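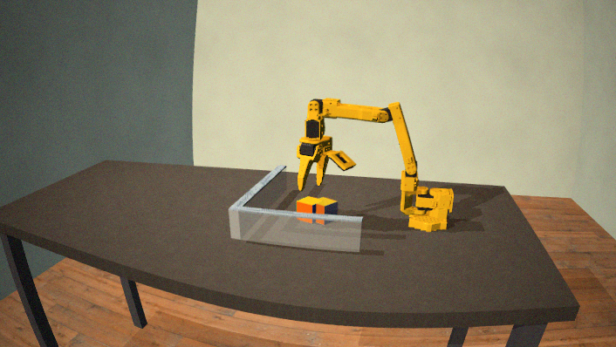 The Mutevlow cell in simulation, gripper open over the two-tone cube, clear corner guard in place.

Mutevlow: Setting Up the Cell
Gallery and notes by Lachlan Buchanan

Mutevlow is one yellow arm, one table and one small cube, and it has taken up most of my May. The cell exists only in the simulator, where you would think maintenance would be light. Nothing rusts, granted. Everything else that can go wrong with a robot cell goes wrong on schedule, and a few things go wrong that no real machine has the imagination for.

I get asked how the cell is put together more often than I get asked to dinner, so the setup is written down here, in the order I do it.

The base
The arm bolts down right of center on the tabletop and stays there. I moved it once, by 7 millimeters, to see whether it would matter. Every saved pose in the project turned out to have an opinion. If you inherit this file, check the base position against the setup sheet before you touch anything else, then leave it alone.

The table
Brown, curved along the front, borrowed from the Chisholm scene. Its collision shape used to be a plain box, so objects could sit quite happily on air past the curve. It now follows the outline you see. Re-export it whenever someone "just tidies" the mesh.

The guard
Two clear panels meeting in a corner, with the cube started inside it. The planner has to come at the cube from above or from the open side, and it sulks about both. Clear panels are easy to forget when you are dragging things around with a mouse. I have parked the fingers inside one more than once, and the physics engine responded by sending the cube to a height of 597 meters. Turn on the collision outlines while you work. Turn them off again before you show anyone.

The cube
Orange on one side, dark blue on the other, so you can tell which way it has been turned. Friction was set far too high when I took over, and the cube came up stuck to a single finger like a burr on a sock. The value in the current file is sane. Please don't improve it.

The gripper
Looked after more than everything else put together. The open pose is the one to check first: fingers spread, pointing down, well clear of the tabletop. If one of them droops, its joint limits have reset, and you will find them on line 17 of the hand file, under a comment that says "temporary."

The walls and floor
Gray-green, cream, wooden planks. They came with the Malora room and do nothing at all, which makes them the most reliable part of the cell — I have filed no repairs on them.

Restarting after a change
Load the scene with physics paused. Look for anything touching that shouldn't be. Step forward 6 frames, one at a time, and watch the cube. If it trembles, stop and go back to the guard. If it sits still, let it run and keep a hand near the pause key anyway.

Older versions of the cell are in the Itenbridge folder. The one marked "final" won't load.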